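Trillach Club Bench: Two-Arm Kit for Student Robotics

Last updated: July

When Benedita Patrício started our after-school robotics club, the students spent most of each meeting looking for cables and very little of it moving anything. The Trillach Club Bench grew out of those afternoons, and we're so happy to offer it to other schools and clubs now. You get two arms, two grippers with orange fingers, and a set of tabletop exercises that our own students have tried, argued over and rewritten (sometimes more than once!).
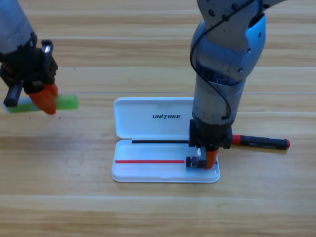 Most clubs begin with the pencil case exercise, and it's still the one our students ask for. The goal is simple enough to explain to a parent at pickup: everything goes into the case, and then the lid gets closed. Getting two arms to share such a small space is another matter, and we suggest setting aside a full 60 minutes for a first try. Fahad Sial's group likes to plan the moves on paper first, deciding which arm goes in and which one waits, and we've put their planning sheet in the binder.

Pens, markers and glue sticks all work nicely as practice pieces, so please raid your own supply drawer before you buy anything special. A pale wooden table like ours is lovely to work on, though any steady one will do.

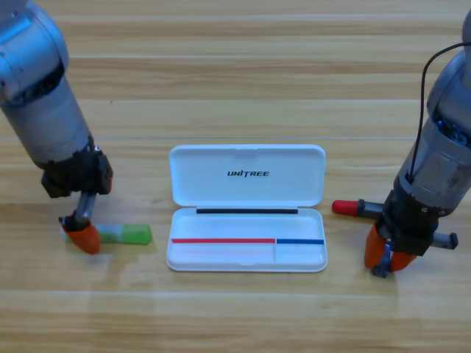 What comes with the bench

Two arms with grippers and cables
Spare orange finger pads
The exercise binder, 100 pages, with teacher notes by Zarmeena Chaudhry
A practice log for each student team

Tables, cases and stationery are not included. Clubs in their first year can ask Dalva Siqueira about borrowing a bench for a term before ordering.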